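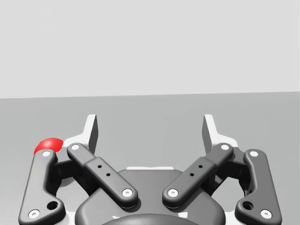

Learning to Share the Work

Robots that work with two arms have long been taught as if they had one. An engineer writes a plan for the left arm, a second plan for the right, and a set of rules to keep them from colliding. A research group at the Moen Institute in Jondport has spent the past two years on a different approach, in which a single program controls both arms and learns from practice in simulation.

The method, named Comdale, sets its lessons on a virtual tabletop. The red sphere serves as the target, and its position changes with every attempt. Either arm may reach for it. The program receives a small reward for closing the distance and a larger one for a secure grip, but it loses points whenever both arms commit to the same approach. 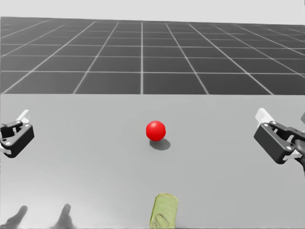
Deciding which arm should act proved to be the hardest part of the problem. Early versions of the program favored the right arm almost without exception, even when the left was plainly closer. The group corrected this by mirroring each training attempt, so that every lesson was given once from either side. Training time fell by 34 percent.

In the final evaluation, the program was given 100 starting positions it had not met before, and it chose the nearer arm in all but 2 of them. The full training set contained 635 recorded attempts, a modest number for work of this kind.

Trials on physical arms are to begin in January at the institute's laboratory in Kaltgate. The group expects that friction and small errors in camera placement will lower the results at first, and it intends to publish those figures as well.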